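4.2 Planning the purchase before the purchase

We came to simulation through the budget. In the fall term our lab had money for one arm and one gripper, and a wish list that would have needed three of each. Illia Romaniuk suggested that we stop arguing over catalogs and build the work in software first, then let the failures tell us what to buy. We were skeptical for a week or so and have been converts ever since!

The procedure is simple enough to copy. For each item on the wish list (arm, end effector, mount, wrist sensor) we wrote down the cheapest version we would accept and the best version we could imagine using. We then ran the same set of tabletop tasks in the Skesenora simulator with both versions of each item, keeping everything else fixed. The task set has 23 tasks, all of them about reaching, moving, or stacking household things on a table. In total we ran 631 episodes, of which 111 were thrown out because the object had been placed in a spot that no arm in our price range could have reached from the chosen mount.

Those discarded episodes turned out to be some of the most useful data we have. Our first draft of the budget put nearly all of the money into the arm and left the mount as a line item of "bench hardware, misc." After seeing how many starting positions were out of reach, Yaryna Kushnir redrew the budget with the mount near the top – a taller post, set to one side of the table, with room to slide it along the rail. It is a wonderfully boring piece of metal, and we now think it is the best money in the whole plan.

The tasks use ordinary furniture and ordinary objects on purpose. We plan to put the real arm in a room with a real table and chairs, and we wanted the size differences between objects to be as awkward in software as they will be in the lab. A gripper that is perfect for a pen may be hopeless with a ball, and the price list will not warn you about that. Figure 6 gives one of the table layouts used for the end effector comparison.

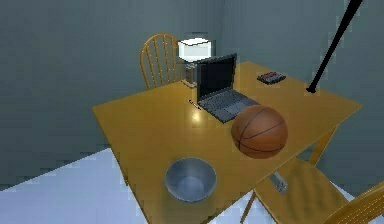
Figure 6. Table layout with a laptop, a pen or stylus, a basketball, and an empty metal bowl; the arm comes down at the right.

Should a small lab buy the gripper at the same time as the arm?
Buy the arm and mount first, and hold the gripper money until the simulated tasks have been run with at least two gripper models.

Our reasons for this order are practical. Arms have long delivery times and most of them accept a standard tool flange, so an early order costs little in flexibility. Grippers ship faster and vary much more in what they can do. In our comparison the two-finger model from Gandley handled thin and flat objects well and was easy to control, while the wider Plullden model was far better with round ones. Neither could do the full task set. Had we ordered both parts together, as we first intended, we would have picked the Gandley on price and found out about the round objects months later.

We ended up with a split that we would not have dared to propose at the start: a mid-range arm, the Gandley gripper as the daily tool, and a reserve of 800 dollars for a second set of wider fingers. The reserve is written into the plan as its own line with its own approval, so that it does not quietly turn into cables and adapters. (It had already begun to do that in the September draft.)

Some costs are easy to miss in this kind of planning, and simulation does not help with them. Floor space is one. Safety review is another, and ours took longer than building the whole task set. The largest surprise was staff time for calibration, which Li, our third team member, tracked in a plain spreadsheet from the first day. We recommend doing the same, even if the spreadsheet is ugly. Ours is very ugly.

There are limits to how far we trust these results. Contact in the simulator is kinder than contact on a bench, above all for smooth or heavy objects, and we treated any gripper that barely passed in software as a likely failure on hardware. We also gave the simulated arm perfect knowledge of where each object was, so our results say nothing useful about which sensor to buy. That question stays open in the current plan, and the sensor line carries a wide price range for that reason.

The full budget was frozen on February 8, 2021, and the arm and mount were ordered the same week. Section 4.3 compares the planned costs with the quotes we received.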